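Chapter 6. Rules for Shared Work Cells

Before two arms are allowed to work over one table, someone has to write down which arm may go where.

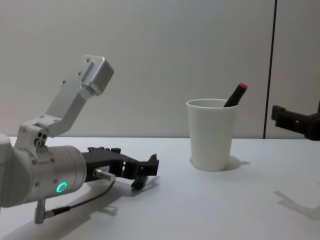
This chapter covers those written rules. It starts with the zone sheet, a single page that divides the work area into left, right and shared space. Only one arm may enter the shared space at a time unless the task calls for both, and then the task file must say so.

The second document is the speed table. At the Firkbridge training shop, Marijke Dekker's students begin at 102 millimeters per second and move up to 165 after a supervisor signs the sheet. The higher figure applies to empty grippers only.

The third is the log. Every stop gets a line - planned or not - with the time, the arm and the name of the person who cleared it. The Skultunska shop reviewed 1,969 lines last November and rewrote its zone sheet afterward. Section 6.4 prints both versions.

Read Section 6.1 with a blank zone sheet next to you.

14 shares | 3 comments

Verhoeven: Is the speed table per arm or per cell?

Skinov: Per arm. See 6.2.

rt_lab: The blank sheet is missing from my copy.

Contact | Copyright Firkbridge Press | Back to top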